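Buying oil at the Nogueira mill shop

7 Jun 2026

I had been using the same supermarket olive oil for years and had no complaints, but the tin ran out in January and I decided to try the mill shop at Nogueira before buying another. It's a 58 mile round trip, so I took a cool bag and made a morning of it.

The shop is one room with shelves on three sides. They sell their own oil, vinegar from Kolley and dried beans by weight. I bought 300 g of the small white ones and two bottles of the early oil, which is peppery and catches the back of the throat. You can taste before you pay. 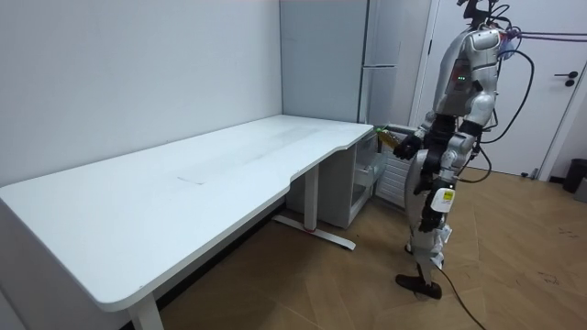
At home I used the first bottle on everything – beans, toast, a tray of leeks. It's too strong for mayonnaise, and I went back to sunflower for that. The second bottle lives in the cupboard away from the cooker.

I've been back twice now. The later oil is milder and a bit cheaper, and I'd buy that one for roasting. They close for lunch, so go early.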